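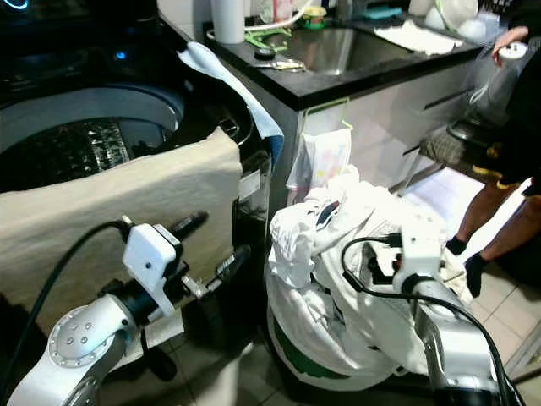
Fig. 1. Laundry task, head view. Right gripper at the hamper, washer lid raised.

Unit 4. Gathering demonstrations in a furnished room

4.1 Scope

These notes cover the collection of examples by teleoperation for a two-armed robot doing household work. Training is dealt with in Unit 5. Read the Brana task sheets before the practical; they give the task wording and the permitted starting arrangements, neither of which is repeated here.

Terms used below. A demonstration is one attempt at one task, from the start signal to the stop signal. A session is a run of demonstrations by the same operator in the same room. A record is what is written to disk for a demonstration: camera streams, joint positions, gripper openings, operator commands and a line of text naming the task. In the Fenen format all of these share one clock, and any stream that drifts from it by more than two control steps is rejected on upload.

4.2 Starting arrangements

A learning system trained from one arrangement of objects tends to learn the arrangement. For cloth this matters less than might be expected, as a pile of washing seldom falls the same way twice, but the position of the hamper relative to the machine does need to be varied on purpose. Move it between demonstrations, not during them. Leave the usual contents of worktops and floors where they are unless they are a hazard to the arms.

Lids and doors have their own entry on the task sheet. "Load the washer, lid open" and "load the washer, lid closed" are separate tasks with separate text. In the first release of the Druren set they were merged, and the trained policy reached for a lid that was already up.

4.3 Approaches and viewpoints

The head view changes a great deal as the robot comes close to a large plain surface. A white door at short range offers few features: the knob, the seams, the trim. If the base or the head is moving at the same time, those few features smear. Such stretches should be kept when the operator was still working on the task and cut when the operator was waiting. The operator log decides which; the video alone is not enough.

Blur is also a matter of exposure. Fix the exposure at the start of the session and write the value in the log. Automatic exposure gives a pleasant picture and an inconsistent set.

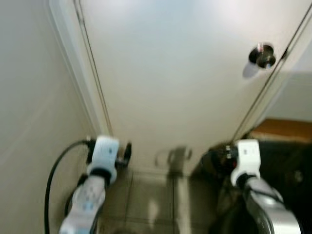 Mirsad Dimitriou objected at this point that blurred stretches ought to be dropped altogether, on the grounds that a policy cannot learn an approach from frames in which a person would struggle to place the knob. The objection has some force. In the Nigam comparison the policy trained with blurred stretches removed did slightly better on grasping and clearly worse on the approach, where it stopped short and waited. Our practice is to keep them and mark them, so that the choice can be made again at training time.

4.4 Counting and splitting

The set used for the practical holds 2,909 demonstrations. Of these, 856 are laundry tasks and 128 are held back for testing. The held-back part is split by session. Splitting by demonstration puts near copies on both sides and the test score then means very little.

Failed attempts are stored in full with the flag set to 2. Do not delete them and do not re-record over them. An attempt in which the object is dropped, picked up again and placed correctly counts as a success with a recovery, and the time of the drop goes in the notes field.

4.5 Tasks using both arms
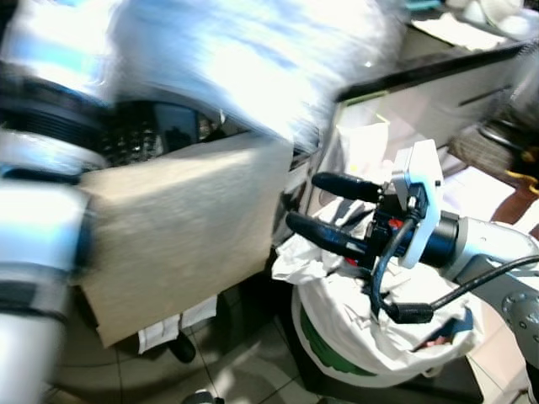 Section 4.5 by Mimoza Janevski. Revised Jul 27, 2022.

Flat sheet material such as cardboard is awkward to demonstrate. One arm holds or pushes the sheet while the other works near the bin, and the sheet can hide much of what lies behind it from the head camera. Check the wrist streams before the session, as they may be the only useful view for part of the task.

Operators tend to move one arm quickly and park the other. Record the parked arm as well. Its commands are part of the example, and a policy trained without them lets the idle arm wander.

Reading for September: Druren release notes, sections on task text and on session splits.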